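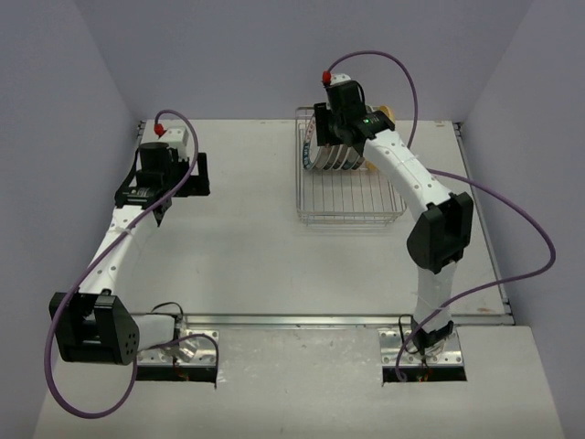

Page 111

Our two-arm build lives in the shared workshop at Curnalstead, and its only subject so far is washing up. Jurgita Lapiņa did the wiring and chose purple cable, "so we can see what we are about to snag." We have snagged it anyway.

The right arm works the dish rack. Plates go upright at the back, and the gripper has to come down over them from above, which leaves very little space between one rim and the next. The left arm mostly waits, and I envy it.

We planned 100 practice runs in August and budgeted 800 for parts. The runs are still going. The budget went first, a good part of it on elbow joints. Next month we try cups.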